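September 14, 2000

Up at six, rain until lunch. Changed the beds because Pilar comes on Saturday and is staying 12 nights. The big room is hers, with the good sheets.

The quilted cover with the little grey dots is going on for her. I had put off the zip since April. It is a long one with a tiny white pull, awkward to get hold of, and I like it closed right to the end so nothing works its way out in the night.

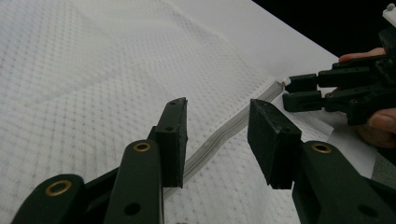
The dotted cover and its zip, on the white sheet.

Bernice rang at four. She has 2 spare pillows and will drop them round tomorrow - must remember to leave the side gate open. Omid still has my stepladder.

Soup for supper, and the last of the Java coffee. Need to buy more, also bread, soap and a bulb for the landing. Bed by ten.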